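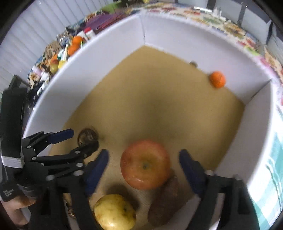

When do the Danlow produce bins reach stores? The first ones arrive in April, at nine Sundqvist grocery stores.

Danlow makes bins for loose fruit, nuts and root vegetables. The new line, called Duna, has tall white walls with curved corners and a tan floor. Stores can mix items in one bin — an apple, a pear, a sweet potato, a few walnuts — or fit a white divider and keep them apart.

Sundqvist tried the bins last fall at its Clornel store. Staff there filled them before opening and wiped them down at closing. The store asked for a floor that was easier to lift out, and Danlow changed the part before the order was placed.

The first order is for 143 bins. Another 262 will follow later in the year, for the remaining Sundqvist stores. Each bin ships with one divider, and extra dividers are sold separately.

Stores that want a sample bin can write to the Danlow sales office. Samples go out every Saturday.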